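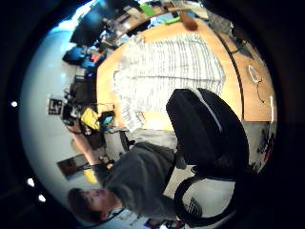 Re: [bendberg-transit] Fare petition, count and route

Aoi Yagi wrote:
> The clerk's office says we need 3000 valid signatures before the
> November session. Do the 106 sheets from Rieger count toward
> that, or only the ones from inside the city limits?

Only the ones from inside the limits. The rule goes by the signer's address – where the sheet was signed does not matter. Rieger sheets have to be checked line by line. I have done the first batch and struck 516 names, most of them with Clernum addresses.
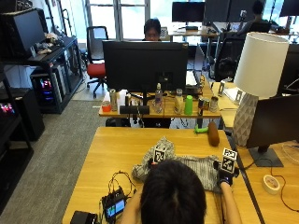 Struck names stay on the sheet with a single line through them. Do not black them out, or the clerk will reject the whole page.

On the march: the permit covers 300 people on the sidewalk from Vaso Street to the council building. Above that number we need a lane closure, and the form for it is separate.

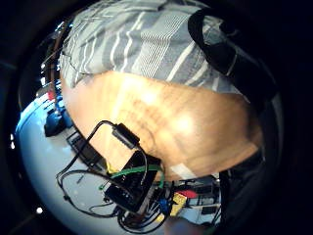 Marshals should be at the depot gate by 8:30. The permit asks that they be easy to pick out from the crowd, so please wear a plain yellow top. A gray sleeve with white stripes like the one in the photo is too close to ordinary street clothes – put a vest over it. Vests are in the box with the spare clipboards.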